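Best finish for a plywood desk top that gets used hard?
Asked by Mitali Sheikh in Woodwork and Finishing

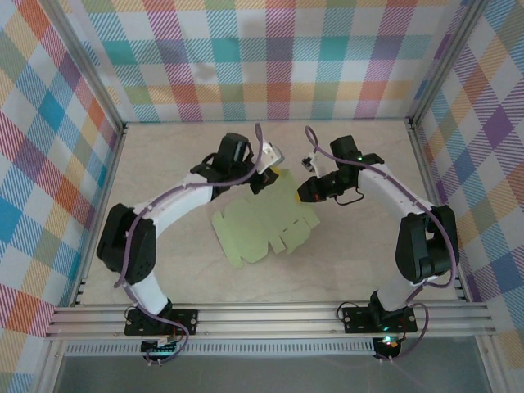
Work table, beige top

Hi all! I'm finally building my own desk and I am so excited about it. The top is birch plywood, 80 inches long, and I've cut it to size and rounded over the front edge (my first time with a router, I loved it). Now I'm stuck on the finish.

What I want is a pale, calm, sort of sandy beige color with no shine. I look at a table that color every week and I'd be happy to stare at it all day. My mother-in-law says oil, the guy at the paint counter says polyurethane, and the internet says everything. The desk will hold a laptop, a sewing machine, a lot of tea, and a nine-year-old doing homework with markers.

Three things I'd love help with. Does oil turn birch yellow? Can I brush on a water-based finish without it looking like plastic? And do I need to finish the underside too? It's going in a spare room that gets strong afternoon sun, in case that matters. I have two weekends in June before my sister comes to stay, so nothing that takes a month please!

Edit: forgot to say, I have a palm sander and paper up to 320.

3 answers

Gayan Bandara
Top answer, 41 votes

Oh, birch ply is such a great choice for this, you're going to love it. I've done four desks and a kitchen counter in it and I still get a kick out of that first coat.

Oil first. Yes, nearly all of them warm birch up, and boiled linseed is the worst for it. It looks lovely and golden on day one and a couple of years later it's the color of a school gym floor. If you want pale, go water-based. The look you're after comes from a tiny bit of white in the first coat. You can buy it ready tinted, or stir a spoonful of white water-based paint into a small jar of your clear finish and try it on offcuts until you like it. PLEASE do the offcuts! Write the mix on the back of each one in pencil. I have a whole shelf of these and I'm weirdly fond of them.

The way I do it:

Sand to 180 and stop. Birch gets blotchy and hard to wet out if you polish it, so save the 320 for later. Go easy near the edges too, the face veneer is very thin and you can go through it before you know it.

Wipe the whole top with a damp cloth and let it dry. The grain will stand up and feel like a cat's tongue. Knock that back lightly by hand with used 220.

First coat with the tint, thin, with a good synthetic brush. Long strokes, end to end, and don't go back over it once it starts to grab. With an 80 inch top that means moving along pretty quickly, so have everything laid out before you start.

Then three clear coats in matte. Between coats rub gently with your 320 and vacuum the dust off. Two coats in a day is fine if the can agrees.

The plastic look mostly comes from thick coats and from satin or gloss. Thin and matte and you'll be amazed how much it still feels like wood.

Underside: yes! One face sealed and the other bare is how you get a curved desk. It can be ugly, two quick coats will do. I do the bottom first so I can practice my brushing where no guest will ever look.

The sun will still darken birch a little under any clear finish. Move your laptop and your lamp now and then or you'll get a pale rectangle. I've got a very crisp one shaped like a printer.

Comment from Mitali Sheikh: This is amazing, thank you!! Offcuts are being painted tonight. Does the tint go on the underside too?

Comment from Gayan Bandara: No need, plain clear is fine there. Do tint the front edge though, the layers look gorgeous with it.

Farzana Wickramasinghe
12 votes

Agree with the above, but I want to put in a good word for hardwax oil, because I adore mine. There are versions with white pigment made for pale woods. I used the Pirell one on my sewing table and it has stayed nice and light through 3 winters. You rub it on with a pad, wait a bit, wipe it all off, and do it again the next day. No brush marks at all, and when my son scratched it with a compass I sanded that one patch and touched it in. You can't do that with poly.

Markers are the weak spot, I'll admit. Get a desk mat for the homework end. And lay your oily rags out flat outside to dry, or soak them in water. Don't ball them up in the trash, they can catch fire all by themselves.

It takes longer to get really hard, so be gentle with the tea for the first couple of weeks.

Tapio Saarela
2 votes

Sand to 600, paste wax, done. Smooth as glass and smells great

Comment from Shiuli Akanda: Wax alone won't hold up to hot mugs. I did this on a coffee table and had white rings in a week.

Comment from Tapio Saarela: I use coasters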